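Home | Topics | Workshop & Storage | Materials | A–Z | Random article

Parts bin

Shares 61 | Comments 12

A parts bin is an open-topped container used to hold, sort and move small items in workshops, repair rooms, warehouses and classrooms. It is one of the most useful pieces of equipment a bench can have, and one of the least written about! Most modern bins are molded from plastic in a single piece, with a flat floor, four walls and a rim that stiffens the whole thing (and gives your fingers something to grab).

Form

The floor is the working surface. In a good bin it is broad and level, so that parts lie where they are put, and it curves up gently into the walls instead of meeting them at a sharp corner. That curve is a lovely bit of design. Screws and washers can be swept up it with one finger, and dust wipes out easily. The rim is usually wider than the wall below it, which lets bins be lifted, stacked or hung from a rail.

Color

Yellow is a favorite for bench work. Dark components stand out well against it, and so do green and red circuit boards. Some shops go further and give every color a meaning: at the Listhorpe repair room, yellow is for boards waiting to be looked at, blue is for boards that have been tested, and gray is for scrap. Bríd Moriarty, who set up the system, started with 13 bins and now keeps 40 in use.

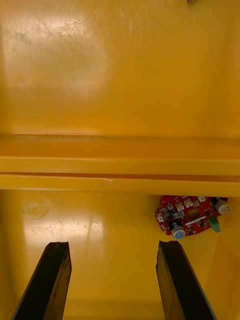 2 min read

Two bins set end to end make the simplest sorting station there is. Items start in one and move to the other, one at a time, and a glance tells the worker how much is left. With yellow bins, a red circuit board is easy to spot even when it lies close under the rim. The bins rarely line up perfectly, and a narrow gap between the rims is normal, though very small parts have a talent for finding it.

Wear

Plastic bins age in a way many owners grow fond of. Fine scratches build up on the floor, some curved and some short and jagged, and they show best where light reflects off the surface. Rims pick up scuffs and nicks. None of this affects use. A cracked wall is another matter, and a cracked bin should be retired.

Care

Warm water, mild soap and a soft cloth are enough for ordinary dirt. Bare circuit boards that are sensitive to static should go in bins made for that purpose, or stay in their protective bags, as common plastic can hold a charge.

See also: Drawer cabinet; Sorting tray; Tote box; Workbench

Article by Atieno Rotich. Last updated 21 Aug 2025.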